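July, after supper

The machine did the lounge again today. Damian has us all calling it Flokeck, after the name on the paperwork, and Leokadia calls it "the new girl" and has already complained about her timekeeping. My part is now called "oversight." I stand by with a tablet and try to look like oversight.
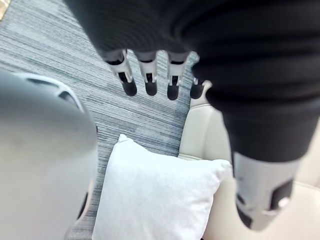
I used to turn a room in seven minutes, pillows included, and my back knew every one of them. Now my back is fine and my feet hurt from standing still. Barbara says that's progress - she's down to 60 rooms a week and misses the gossip, because you can't gossip on a corridor when you're each minding a machine at opposite ends of it. Lech asked who gets the tips. Damian wrote that down, and I expect it will stay written down.
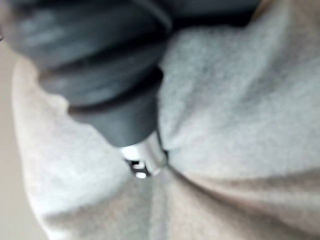 Metal tip at the gray fleece, up close.

Kacper wants me on the training course at Plommont. I said yes before asking whether it was paid. Must ask. Also new insoles.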